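로봇 팔에게 버튼 분류 시키기: 집안일 로봇을 꿈꾸는 분들을 위한 현실적인 입문

2022년 4월 11일 월요일
분류: 자동화 실습 / 난이도: 중 (인내심 기준으로는 상)

"로봇이 언제쯤 빨래를 개 줄까요?" 이 블로그에 가장 자주 들어오는 질문입니다. 제 대답은 늘 같습니다. 일단 빨간 버튼과 노란 버튼부터 제대로 나누게 해 보고 다시 이야기합시다. 사람은 전화 통화를 하면서도 할 수 있는 일인데, 기계한테 시키면 주말이 통째로 사라집니다. 저는 주말을 네 번 잃었습니다.

이 글에서는 버섯형 푸시 버튼을 집어 컨베이어에 올리고, 벨트 끝에서 색깔별 트레이에 나눠 담는 과정을 다룹니다. 작업대는 작년 11월부터 조금씩 꾸며 온 것이고, 제어 프로그램은 Cota, 색 판별은 Zolosico를 씁니다. 다른 프로그램을 쓰셔도 순서는 거의 같습니다. 메뉴 이름이 다를 뿐이고, 화가 나는 지점은 놀랄 만큼 비슷합니다.

준비물

- 그리퍼가 달린 로봇 팔과 손목 카메라
- 소형 컨베이어
- 빨간 캡, 노란 캡의 버섯형 푸시 버튼 여러 개
- 빨간 트레이와 노란 트레이
- 무광 작업판 (유광밖에 없다면 조명을 옮길 각오)
- 비상 정지 스위치. 분류용 버튼과 반드시 떨어뜨려 두세요. 생긴 게 비슷합니다. 급할 때 엉뚱한 버튼을 때려 본 사람의 조언입니다.

1단계. 버튼을 대충 늘어놓기

처음에는 자로 잰 듯 줄을 맞추고 싶어집니다. 그러면 시연 영상은 아주 잘 나옵니다. 문제는 우리 집 식탁 위의 물건이 줄을 맞춰 서 있던 적이 한 번도 없다는 점이죠. 서로 간격이 조금씩 다르고 방향도 살짝 어긋나게 두세요. 단, 처음부터 두 개를 딱 붙여 두지는 마세요. 손가락이 들어갈 틈이 없으면 로봇은 옆 버튼을 밀어내고, 밀린 버튼은 또 그 옆을 밀고, 결국 작업대 위에서 컬링 경기가 열립니다.

2단계. 잡는 위치 정하기

버튼은 캡이 둥글고 몸통이 네모납니다. 몸통을 잡으면 안정적이지만 옆 물건과 부딪히기 쉽고, 캡의 옆면을 잡으면 접근은 편한데 손가락 사이에서 돌아갈 수 있습니다. 저는 캡을 잡습니다. 돌아가는 문제는 잡는 힘으로 타협했고요.

Cota의 잡기 설정에서 먼저 힘을 낮게 두고 한 칸씩 올려 보세요. 들어 올린 채로 20초를 버티면 합격으로 칩니다. 욕심내서 최대로 올리면 둥근 캡이 위아래로 미끄러져 빠져나갑니다. 비누를 세게 쥐었을 때와 같은 원리인데, 이 당연한 사실을 깨닫는 데 토요일 하루를 썼습니다.

3단계. 벨트 위에 내려놓기

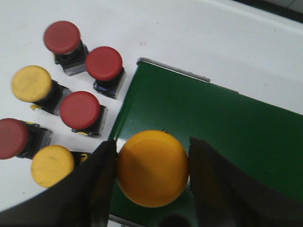

내려놓기는 집기보다 쉬울 것 같지만 그렇지 않습니다. 너무 높은 데서 놓으면 버튼이 넘어지고, 너무 낮게 가면 벨트를 눌러 버립니다. 하강 높이는 이렇게 잡으세요.

가. 벨트를 멈춘 상태에서 버튼을 손으로 벨트에 올려놓습니다.
나. 그 버튼을 그리퍼로 잡고, 그때의 높이를 저장합니다.
다. 저장한 높이에 아주 작은 여유를 더합니다. 종이 몇 장 두께면 됩니다.
라. 벨트를 가장 느린 속도로 켜고 다시 시험합니다.

라 단계를 건너뛰는 분이 많습니다. 움직이는 벨트에 네모난 바닥이 닿으면 앞쪽 모서리가 먼저 끌려가면서 비틀립니다. 정지 상태에서만 연습하면 이 문제는 꼭 손님이 왔을 때 나타납니다.

그리고 손가락을 벌리는 속도도 봐야 합니다. 양쪽이 똑같이 벌어지지 않으면 한쪽 손가락이 버튼을 슬쩍 밀고 지나갑니다. 이럴 때는 벌리는 폭을 줄이세요. 넓게 벌려 봐야 멋있어 보일 뿐입니다.

4단계. 색 가르치기

빨강과 노랑. 유치원에서도 어렵지 않은 과목입니다. 그런데 카메라에게 색은 조명에 따라 바뀌는 숫자 묶음이라, 같은 노란 캡도 밝은 데서는 크림색, 그늘에서는 주황색이 됩니다. 주황색이 된 노랑은 빨강 쪽으로 슬금슬금 다가가고, 그 순간부터 분류기는 철학을 시작합니다.

저는 Zolosico에 사진 3,284장을 넣었습니다. 처음 1,000장은 전부 낮에 찍었더니 저녁만 되면 판단이 흐려지더군요. 나머지를 시간대와 조명을 바꿔 가며 찍고 나서야 쓸 만해졌습니다. 여러분은 처음부터 섞어서 찍으세요. 손가락 그림자가 캡 위에 걸린 사진도 꼭 넣고요. 실제로 일할 때는 손이 늘 근처에 있으니까요.

판별 확신도가 낮을 때 어떻게 할지도 정해 둬야 합니다. 제 설정은 '다시 본다'입니다. 각도를 조금 틀어 한 번 더 찍고, 그래도 모르겠으면 멈추고 소리를 냅니다. 이 소리는 듣기 싫은 것으로 고르세요. 듣기 좋은 소리로 했더니 제가 무시하게 됐습니다.

5단계. 벨트 끝에서 트레이로 옮기기

트레이는 벨트 끝에 바짝 붙여 배치합니다. 이동 거리가 짧을수록 떨어뜨릴 기회도 줄어듭니다. 트레이 색을 버튼 색과 맞추면 사람이 검사하기는 편한데, 색 판별에는 골칫거리가 하나 생깁니다. 빨간 바닥 위의 빨간 캡은 배경에 녹아듭니다. 트레이 안쪽은 판별 영역에서 빼고, 어디에 몇 개를 놓았는지는 좌표로 기억하게 하세요.

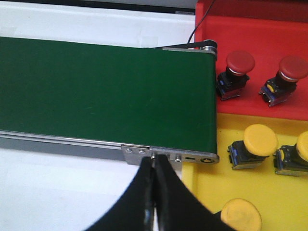
벨트 끝부분은 특히 조심해야 하는 구간입니다. 프레임과 롤러, 볼트 머리가 모여 있어서 손가락이 조금만 낮게 지나가도 긁힙니다. Cota의 안전 구역 기능으로 브래킷 둘레에 상자를 하나 그려 두세요. 저는 이걸 귀찮아하다가 Afridi에서 산 손가락 한 벌을 갈아 끼웠습니다. 상자 그리는 데는 몇 분이면 되고, 손가락 주문은 배송이 깁니다.

케이블과 구동 벨트 쪽도 같은 방식으로 막아 둡니다. 전선은 집게에 걸리기 위해 태어난 물건이라고 생각하시면 마음이 편합니다.

6단계. 오래 돌려 보기

열 번 연속 성공했다고 가족을 부르지 마세요. 제 작업대는 지금까지 2,629회를 돌렸고, 재미있는 실패는 거의 다 뒤쪽에서 나왔습니다. 캡에 지문이 묻어 반사가 달라진 경우, 트레이가 진동으로 조금씩 밀려난 경우, 햇빛이 오후에만 작업판 한쪽을 때리는 경우. 기록은 꼭 남기되, 실패 직전 장면도 함께 저장하도록 해 두세요. Clostach 같은 기록 도구를 쓰면 자동으로 묶어 줍니다. 무료판은 보관 기간이 짧으니 그날그날 내려받는 편이 낫습니다.

자주 막히는 곳

버튼을 들자마자 놓칩니다.
→ 손가락 중심이 캡 중심과 맞는지 보세요. 힘 문제는 그다음입니다.

벨트에 올린 버튼이 자꾸 넘어집니다.
→ 하강 높이를 다시 저장하고 벨트 속도를 낮추세요.

트레이 안에서 버튼끼리 부딪힙니다.
→ 놓는 자리를 격자로 나누고, 칸 크기를 버튼보다 넉넉하게 잡으세요. 트레이를 손으로 건드렸다면 좌표도 새로 맞춰야 합니다.

그래서 설거지는 언제 하나요?

버튼은 딱딱하고, 모양이 같고, 색도 두 가지뿐입니다. 공장에서 좋아하는 조건이죠. 양말은 물렁하고, 매번 다르게 구겨지고, 한 짝이 어디 갔는지 사람도 모릅니다. 정해진 물건을 정해진 자리로 옮기는 일이라면 지금도 맡길 만합니다. 다만 준비하는 시간까지 계산에 넣으면 저는 버튼 몇 개 정도는 아직 손으로 나누겠습니다.

다음 글에서는 숟가락과 젓가락 분류를 해 볼 생각입니다. 반짝이는 금속이라 벌써부터 머리가 아픕니다. 조명 추천은 댓글로 받습니다.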